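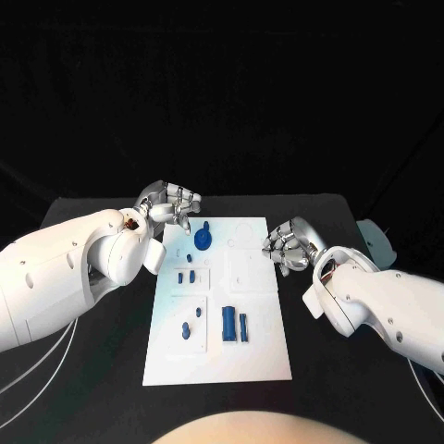

What the mortar is for

Repointing in lime is slow work, easily spoiled by weather and easily spoiled by cement. Zonirbridge has had both.

The wall along the river side of Mill Lane in Zonirbridge is built of soft red brick on a sandstone footing. It carries no great load. Behind it lies a sloping garden, and the ground pushes water towards the brickwork for most of the year. By the spring of last year a band of bricks at knee height had lost their faces. The joints between them were in excellent condition, standing proud of the wall in a neat grey grid.

The grid was cement. It had been raked in over the older lime at some point in the last century, when the lime had begun to crumble and somebody wanted it fixed for good. The repair lasted very well. The bricks paid for it.

Maya Kanaan has looked after the masonry side of the Zonirbridge works from the beginning. She trained as a bricklayer in Grovadham and moved to old buildings after a few years on housing sites. Her view of the Mill Lane wall is that it was never badly built and was never really neglected. "It was mended with the wrong stuff by someone who was good at it," she says. "The pointing is beautiful. I had to cut it all out."

Where the water goes

A solid brick wall has no cavity and no membrane. Rain soaks into the outer part and dries out again when the weather turns. Ground water rises a certain way and leaves by the same route. The wall is damp for part of the year and dry for part of it, and can remain in that state for a very long time provided the water has somewhere to leave.

In a wall laid in lime, much of that drying takes place through the joints. Lime mortar is more open than most brick. Water moves through it readily as liquid and as vapour, and any salts carried in the water tend to come to rest in the mortar near the surface. Over the years the salts break the mortar down. It turns to powder, falls out, and is replaced. The joint is meant to be the part that fails.

Dense cement mortar changes the path. Water that would have left by the joint is pushed into the brick on either side, along with the salts. The salts form crystals just behind the face of the brick. Frost acts in the same zone. The face lifts, first as a blister and then as a plate, and once it has gone the softer body of the brick is open to the rain.

There is a second effect, which has to do with movement. Brickwork grows and shrinks slightly with heat and moisture. Lime mortar gives a little. Hard cement does not, so a fine crack forms along the edge of the joint. Rain is drawn into the crack and cannot easily get out past the cement. On Mill Lane nearly every bed joint had a crack of this kind along its upper edge, too narrow to take a fingernail.

Choosing the lime

Building lime is sold in two broad forms. Lime putty, or non-hydraulic lime, sets only by taking up carbon dioxide from the air. It is soft, very open and slow, and it will not harden properly in a joint that stays wet. Hydraulic lime contains reactive clay minerals and has a first set in the presence of water, followed by the same slow hardening in air. It is graded by strength. The stronger grades begin to behave rather like weak cement, and are no kinder to soft brick than one would expect.

For the upper part of the wall Kanaan chose putty. For the courses near the ground, where the brick rarely dries, she used the weakest hydraulic grade. The change happens at a course that runs unbroken along the length of the wall, and the two mortars were matched for colour by adjusting the sand.

The sand matters more than most specifications allow. A good pointing sand is sharp and well graded, with coarse, medium and fine grains in such a mix that the small ones fill the spaces between the large. The lime then has only the remaining space to fill. If the sand is all one size, more lime is needed, and the mortar shrinks as it dries. Soft builder's sand, which is pleasant to use with cement, tends to contain a good deal of clay and makes a poor lime mortar that cracks across the joint.

The older mortar was sampled before any of it was disturbed. A lump from deep in the wall was crushed, the lime dissolved in acid, and the sand that remained was washed, dried and passed through a stack of sieves. It was coarser than expected, with small pieces of shell and specks of unburnt coal from the kiln. Two pits were compared with it. The one at Zinosero gave the closer grading but was too yellow, and a part of darker sand from Smadi was added to bring it back. Sample joints were made up in April on the return of the wall, behind the gate, and left to dry fully before a decision. Wet lime mortar is a good deal darker than dry, and a match made on the day will be wrong.

Cutting out

Removing cement from soft brick does more harm than any other stage of the job if it is hurried. The usual fault is the angle grinder. The disc is wider than it looks, the line wanders, and the vertical joints get overcut so that a nick appears in the brick above and below. The nicks are permanent.

At Mill Lane a thin line was drilled along the middle of each bed joint with a small masonry bit to relieve the strip, and the remaining cement was taken off with a plugging chisel, working away from the brick and towards the drilled line. Where the cement had already parted from the brick it came away in lengths. Where it had not, it was left for a while and tried again from the other side. A few short runs were judged too well stuck to move without loss, and those were left in place.

Joints were taken back to at least twice their height, squared at the rear and brushed out. Dust left at the back of a joint stops the mortar from gripping. Most of the lime behind the cement was sound once the loose front had been cleared. 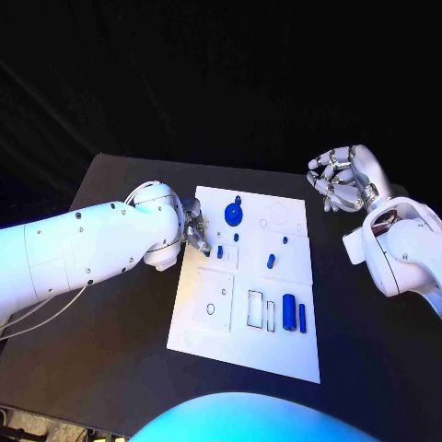 Filling and after

The wall was wetted the evening before and again in the morning. Dry brick pulls the water out of fresh lime so fast that it never sets as it should, and what is left can be brushed out by hand a week later. The aim is a brick that is damp all through with no water shining on the surface.

Mortar was used as stiff as it would go, barely holding together when squeezed. It was pressed in from a hawk with a pointing key narrower than the joint, deep joints in layers, each firmed up before the next. The face was left slightly full. When it had stiffened enough to resist a thumb it was beaten with the ends of a stiff bristle brush. Beating closes up the early shrinkage, knocks the joint back to just behind the worn edge of the brick, and exposes the coarse grains. It also breaks the smooth skin of lime that a trowel leaves behind, which would slow both drying and hardening.

Then the wall was covered. Damp hessian was hung clear of the face with plastic sheet over it, and the hessian was sprayed morning and evening. Lime takes up carbon dioxide only when there is some moisture present. If it dries in the sun on the first afternoon the process stops, and wetting it later recovers only part of the loss. Low temperatures are as bad. Kanaan will not point in putty once night frosts are in the forecast, and the contract had been written around that.

The first stretch was uncovered on 09/07/2019. The joints were pale, somewhat rough, and a little uneven in tone where one batch had met the next. Such differences fade over a winter or so.

Costs and bricks

Labour makes up nearly all of the bill. At Mill Lane cutting out took 60 per cent of the hours on site, a share that Kanaan regards as normal for a cement-pointed wall and rather good for one as hard as this. Materials came to very little. The sand cost more to deliver than to buy.

More than 100 bricks were past keeping. Where the back of a brick was sound it was cut out whole, turned round and set again with its clean face outward. The rest were replaced with second-hand bricks of the same size from a demolished outbuilding in Grovadham, picked over for hardness by tapping one against another. A dull note means a soft or cracked brick, and those were put aside for the inner face, which is buried.

No sealant was applied. Clear water repellents are often suggested for walls of this sort and would keep off some of the rain, but they also slow the drying of water that arrives from behind, and on this wall most of it does. The garden side has been given a gravel drain along the foot of the slope, with its outlet through an existing opening near the gate. The outlet needs clearing of leaves each autumn.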